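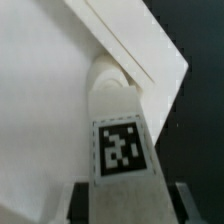
Why do things have colours?

Text for young readers by Tuấn Âu, Caltcombe

When you wake up very early in May, your room is grey. The curtains are grey, your socks are grey, even your red school bag is grey. Then the sun comes up and the colours come back. Where did they stay during the night?

The answer starts with light. Light comes from the sun, from a lamp or from a candle. It travels very fast, 300 thousand kilometres in one second. When it arrives at your bag, a part of it goes into the cloth and a part of it jumps back. The part that jumps back can enter your eye, and then you see the bag.

Many colours in one

The light of the sun looks white, but many colours are mixed inside it. You can see them when it rains and the sun shines at the same time. The drops of rain bend the light a little. Red bends the least and violet bends the most, so the colours come out next to each other. We call it a rainbow.

A tomato keeps most of the colours and sends back the red one. A leaf sends back more green than other colours. Snow sends back nearly all of them, and this is why it is white. Coal keeps nearly all the light that falls on it, so it looks black.

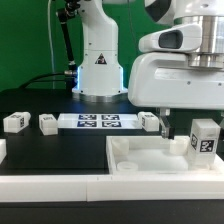

Blue light makes a faint glow on a black tabletop.

What happens in the eye

At the back of your eye there are very small parts called cones. Most people have 3 kinds. One kind feels mostly the red side of the light, one the green and one the blue. Your brain compares what they tell and makes from it all the other colours, also brown and pink.

Cones need enough light to work well. When it is dark, other parts of the eye must help, and they are called rods. Rods are good at seeing in weak light, but they cannot tell one colour from another. So your bag did not change in the night. Only your eyes worked in a different way.

Try it at home

Take some coloured pencils and mix them on your bed in the evening. Ask a grown-up to make the room nearly dark and wait ten minutes, until your eyes are used to it. Now try to put the red pencils on one side and the green ones on the other side. Then switch on the lamp and look which ones are in the wrong place.

New words
Cones: parts of the eye for seeing colours.
Rods: parts of the eye for seeing in weak light.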